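I picked petty cash for my project, which made my flatmates laugh, and I'm not sorry. Everyone else on the module went for big stuff (mergers, pension funds, one very long thing on bond yields) and I wanted to look at the money in the tin. It's the bit of finance you can hold in your hand, and I'd already seen how badly it can go at my Saturday job, so I had a head start!

## What I set out to do

The question I handed in back in September was: does a small business keep better track of its petty cash with a fixed float or with a top-up-when-it's-low system? I had two businesses willing to let me look at their books. Guno is a café with a small kitchen, and Mumus is a shop that sells wool and does repairs. Both pay for little things out of a cash tin — milk, stamps, window cleaner, parking — and both put the slips into a spreadsheet at some point. The "at some point" ended up being most of my project.

A quick word on the two systems, as my tutor said I skipped over this in the draft. With a fixed float (the proper name is an imprest system) you decide on an amount and the tin always adds up to it, counting cash and receipts together. When you refill it, you put back exactly what's been spent. With the other way you just drop in a bit more money when it looks thin. Guno does the first with a float of £70. Mumus does the second, or did when I started.

## How I did it

I went through every slip from one term at both places, 104 altogether, and typed each one into a sheet with the amount, what it was for, whether there was a proper receipt and when it got entered. Typing them up was dull but I'd do it that way again, because I noticed things I'd have missed if someone had sent me a tidy export. Half the slips from the shop had no purpose written on them, for instance, and you can't see that in a total.

I'd planned to use Skarkik, the bookkeeping program we have on the college machines, for the sorting. It wouldn't take my date column however I fed it in, and after an afternoon of that I went back to an ordinary spreadsheet. I lost a bit of time there and I should have tested it with a few rows first. Lesson learnt.

I also sat in on a tin count at each place. At the café it was over before my tea had cooled. At the shop it took ages, mostly spent hunting for slips in a drawer and in two different coat pockets.

## What I found

Nine slips out of the whole pile had no receipt behind them at all, and most of those were the shop's. The café wasn't perfect either (somebody there had written "bits" on a slip, which I found quite funny until I had to choose a category for it). But because its tin had to come back to £70 each time, a gap got spotted at the next count, while people could still remember what they'd bought.

With the top-up way there's nothing to check against. You can add up what went in and what came out, and I did, but if the two don't match you've no idea when it went wrong. I spent an entire evening chasing a difference of £2 at the shop and never found it. I've left it in my figures as unexplained, which my tutor says is the right thing to do, even though it bugs me.

The thing I hadn't expected was how much the refill timing mattered. Guno refills on a set day and does the entries then too, so the sheet is never far behind. Mumus refilled whenever, so entries got done whenever — sometimes weeks after. I think a fixed day would help even if they kept their old system, but I haven't tested that, so please take it as a hunch.

## Problems with my own work

Two businesses is tiny. They're also very different from each other: the café has more staff dipping into the tin and the shop has fewer but bigger slips, so I can't say for certain the system is what makes the difference. I asked a third place, Cui, a small printing firm, but they'd gone over to a card for everything and had no tin left to look at. Fair enough!

I'd also have liked to see the shop before and after a change. They've since decided to try a float, but their first refill fell after my cut-off, so somebody else can have that one for next year.

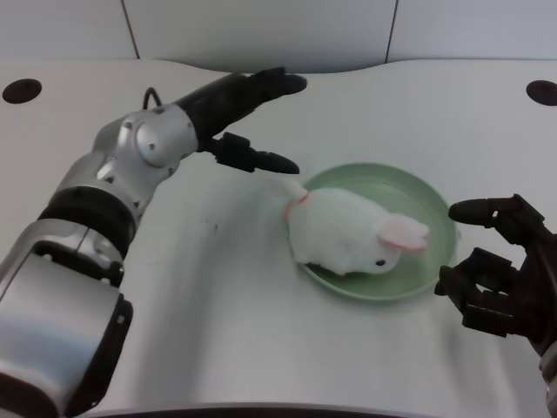
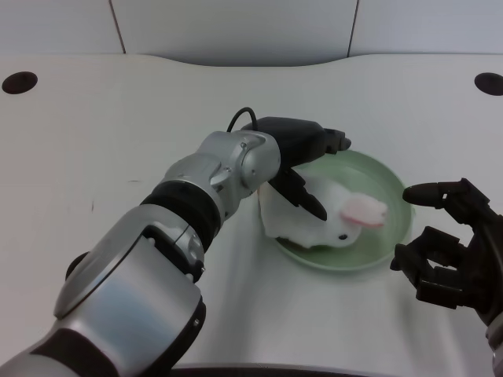

**Who should hold the key to the tin if several people spend from it?**

One person per shift, with their initials on the count sheet when they take it over and again when they pass it on. Anyone can still spend from it, but they ask the key holder and hand over a slip at the same time. The café does it like this and it made their slips much easier for me to follow.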